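The Patience of Left and Right: An Afternoon with a Robot Teacher

January 17, 2022

The lab at Inis keeps its heating low, and the woman who runs the teaching sessions works in a coat. Her title is operations lead. She dislikes it. "I move small things from one side of a table to the other," she says. "I have a master's degree."

She agreed to talk as long as her name stayed out of it, mostly so her mother can go on believing she designs robots. What she does is show them how to behave. The setup is called Vanags, and it has two arms facing each other across a black table. An operator steers them by remote control, every movement is recorded, and the recordings go off to be learned from. Each recording is called a demonstration, or a demo, or on bad days something else.

I ask how many she has done.

"Me personally, 1774. The whole project is at 3493, and we said we'd stop at 2000." She pours coffee from a flask. "We said that in December, and I believed it, too."

Before Vanags they used a smaller arm called Plorkum, which was taught by hand in the old sense. You took hold of it and pulled it through the task while it wrote down where its joints had been. She speaks of Plorkum the way people speak of a first car.

"It was lovely for big, slow movements. Wiping, pushing a drawer shut. You could feel when it was about to hit something, because your own elbow hit it first. But your hands were all over the pictures. The robot was learning from video in which a large pink thing was doing half the job, and then you'd take the large pink thing away and ask it to carry on."

Remote control got the hands out of the way and brought in its own troubles. The operator feels nothing. A grape and a golf ball are the same to the fingertips, and you learn to judge a squeeze by eye. New people crush things. Then they get nervous and drop things. She gives them a week of that before she keeps any of their recordings.

"Everyone comes in thinking it's a video game," she says. "The gamers are terrible. They're fast. I don't want fast, I want somebody who parks well."

The current task is tidying: small objects on the table, a pink basket on one side, a green one on the other. She pulls up the view from one arm's wrist, looking across at its partner.
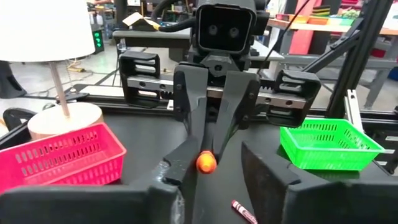 What Counts as a Good Demo

The orange thing in the far gripper gets a long look from both of us. "You want to take it by the fat part," she says. "Up there it's in the very tips, and I'd let that through, but I'd watch where it went next." The red crayon down at the front is a different matter. Crayons are her least favorite object on the list. They're thin, they lie flat, and they roll if you so much as breathe near them with a gripper that size.

"A person picks up a crayon without knowing they've done it. With these fingers you come down on either side, you close, and it spins around and points at you. So you open, you come down again. I've had demos where that went on for a minute and a half."

Do those get thrown out?

"I used to throw them all out. Now I keep the ones where the operator recovers nicely." She had a batch of spotless recordings at one point, every grasp landing the first time, and the robot trained on them was splendid until it missed. Then it went through the rest of the motions with nothing in its fingers, carried the nothing to the basket, and let go of it with great care. "Very confident. I've had managers like that."

So she asks her operators to make a few honest mistakes and fix them at a normal pace. This is harder than it sounds. People told to make a mistake make a theatrical one.

Her written rules run to a single page. Don't stop in midair to think. Don't swing an arm through the lampshade. Pick a basket and go to it, without visiting the other one on the way. If you sneeze, start over. She has rejected 176 demos under the rule about thinking, most of them her own.

"I pause," she says. "I wonder what to have for dinner. And the robot learns that halfway to the basket there is a period of reflection."

The tidying recordings are meant for a partner company, Comomberg, which wants something that can clear a play table at the end of the day. I ask whether she thinks it will work. She thinks it will work on a table much like hers, with things on it much like hers, and after that she'd like to see. Lamps worry her less than they used to. String worries her a great deal.

Has the job changed how she does things at home?

"I put the shopping away in one go now, no hesitating. My husband asked if I was angry." She screws the lid back on the flask and looks over at the controls. There are eleven more to record before she can leave, and she would like to get the crayons out of the way first.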